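Home Builds Parts Bin Notes Contact

Setting grip force on a three-finger gripper
5 min read

Most guides tell you to set grip force from the motor datasheet. I tried that with the Skarkley servos on our bench at the Irville shop, and I don't recommend it. The sheet describes a servo bolted to a test stand, with no finger attached.

Start with the fingers open and the arm parked. Set the current limit to 18 percent. Close on something smooth and light, a plastic toy or a piece of play food. Avoid foam, because foam makes any gripper look good.

Raise the limit two points at a time. At each step, lift, tilt the wrist well past level, and wait 30 seconds. Hanna Kwiatkowski thinks ten is plenty. I've had parts creep out after ten, so I wait.

When it holds through the tilt, write down the position reading as well as the current. Ours settled at 1,263 on the upper finger. Yours won't match, and anyone who posts a universal number is guessing.

Now check where the pads touch. You want the upper pad over the top of the part and the two lower ones underneath, sharing the load.

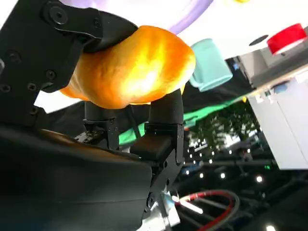
If one lower pad is doing all the work, more current will only hide it. Back off, loosen that finger's bracket, shift it, and start again from 18.

Tighten the bracket screws before you save anything. I'm not convinced by thread locker on small screws, but Bogdan Pietrzak swears by it and his stay put.

Repeat with a heavier part. Ours weighed 154 grams and needed a second profile. The "adaptive" mode in the Jargate software was supposed to cover both. I've left it off.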